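Bring back the loud wall, I say. I spent 12 years in a rental painted the color of oatmeal, and when I finally got my own place in Landry I bought four rolls of the wildest paper Priner sells and put it up in the back room in one long October evening. My sister hated it. Two weeks later she asked me where I got it (ha!).

People worry they'll get tired of pattern. I got tired of oatmeal by lunchtime! The other worry is that a busy wall fights with a busy floor, and I used to half believe that one myself. But look at bright sky blue with big yellow and white flowery clusters all over it, sitting right on top of a green and grey marbled floor, with a lavender power strip thrown in, and tell me you'd swap it for beige. I wouldn't, and I'd keep the purple cord too.

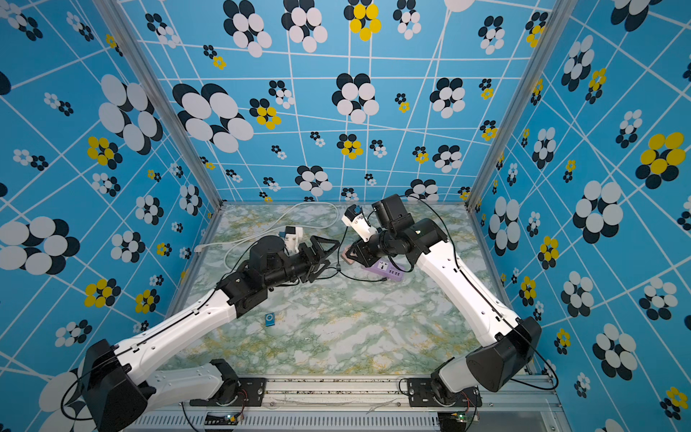
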